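Chapter 6
Building a Hand-Held Gripper in a Shared Workshop 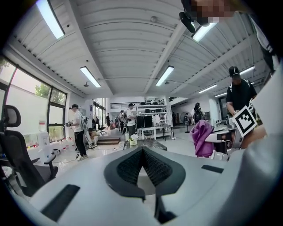 A gripper made at home or in a shared workshop begins with the body, the part to which everything else is fastened. This chapter follows a build by Dzifa Opoku and Arash Ghasemi, who completed theirs in 32 hours of bench time. The body should be broad enough to carry its fittings without crowding. A black V-shaped mount, holding a dark mesh pad, may sit at the center of a light plastic surface, with a long slot on one side and a shorter one on the other. Slots are cut before the mount is attached – never after.

Section 6.1 covers measuring and cutting. Section 6.2 covers the mount and pad. Readers should set aside one evening for each section and keep the parts list from Chapter 5 at hand.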